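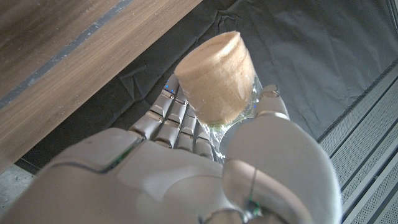
Robot hands get to grips with the corner shop

Karov, 9 September 2019

Can a machine unpack a delivery, fill a shelf and wipe down the counter afterwards? A small team in Karov has spent the summer trying to find out, and the answer so far is a cheerful "some of it".

The Rahimi workshop, which takes up the ground floor of a former printing house near the canal, opened its doors to neighbours and local shopkeepers this week to show how far it has got. Visitors were given tea, a folding chair and a good long look at a robot hand doing the sort of jobs most of us do without thinking.

The project began in May with a list. Ilgın Taşdemir, who leads the work, went round the shops and cafés of the district and asked people which chores they would most like to hand over. She came back with 109 of them, from turning tins so the labels face forward to peeling the last price sticker off a plastic crate.

"I thought people would say heavy lifting," she said. "Hardly anyone did. They said fiddly things. Bags that won't open, wrappers that stick together, lids. One baker told me that if I could build something that would put cakes into bags without squashing them, she would name a bun after me."

Of those 109 chores, the robot can now do 25 well enough that the team is happy to let strangers watch. Picking up boxed goods and setting them on a shelf is on the list. So are sorting cutlery into a tray, putting fruit in a bowl and folding a tea towel in half, although the second fold still goes astray more often than it should.

Wrapping is where things get really interesting. A cardboard box stays the same shape however you hold it, and a machine can be told where the sides are. Thin clear film is another matter altogether. It crumples, it shines under the lamps so that the cameras lose track of it, and it slides over whatever is inside. The fingers have to press hard enough to keep hold of both the film and the contents, and lightly enough to leave no dent.

Necati Canpolat ran a grocer's shop for years before joining the workshop, and he is the one who decides whether a job counts as done. His standards are high. A packet placed on the shelf back to front is a fail. So is one that arrives with a thumbprint in it.

"If I would be embarrassed to sell it, it doesn't pass," he said. "The engineers were a bit upset with me the first week. Now they check the corners before I do."

Each chore is tried 400 times before the team puts a mark next to it. The tries are spread over several days, with the lighting changed and the goods moved about, as a hand that works beautifully at one bench in the morning can be quite lost at another in the afternoon. Canpolat keeps the results in a paper ledger as well as on the computer, and both were out on the table for visitors to leaf through.

Speed is still the weak spot. During the open day the robot was set against a pair of twelve-year-olds from the school across the road, all of them filling a basket from the same shopping list. The children had finished and were eating biscuits before the machine was halfway down. It did get a round of applause when it reached the end, though, and nothing was dropped.

Taşdemir doesn't mind the comparison. She points out that the same basket was beyond the robot altogether in the spring, and that a shop at night has hours to spare. "Nobody is waiting at the till at three in the morning," she said. "If the shelves are full when the owner comes in, she won't ask how long it took."

Shopkeepers in the audience had plenty of questions. Would it manage eggs? (Singly, yes. In a tray, not yet.) Can it tell when something has gone off? No, and the team has no plans to try. What about spills? The robot can push a cloth across a flat counter and does it rather nicely, but it has no idea whether the counter is clean when it stops, so a person still has to look.

There were worries too, and they were given proper time. One woman who works evenings stacking shelves asked what would become of her hours. Taşdemir said the team wanted people who do the work to be involved in choosing the chores, and invited her to come back and try the machine for herself. She said she would think about it.

Household jobs are the longer-term hope. The workshop has fitted out a small kitchen at the back of the building, known to everyone there as Estik, where the robot practises clearing a table and loading a dishwasher. Plates are going well. Glasses are going less well, and the team buys them second-hand. Making a bed has been tried just once, and Canpolat would say only that the pillow won.

The next step is a trial in a real shop. Vadden, a family-run grocer's with five branches in and near Karov, has agreed to let the robot work one aisle after closing time, starting with tea, coffee and biscuits. Staff will check the shelves each morning and write down anything they have to put right. The trial will run until the end of the year if all goes smoothly, and the wrapped cakes will be added once they have Canpolat's approval.

The workshop plans another open day when the first results from the shop are in. Anyone with a chore to add to the list can leave a note in the box by the front door.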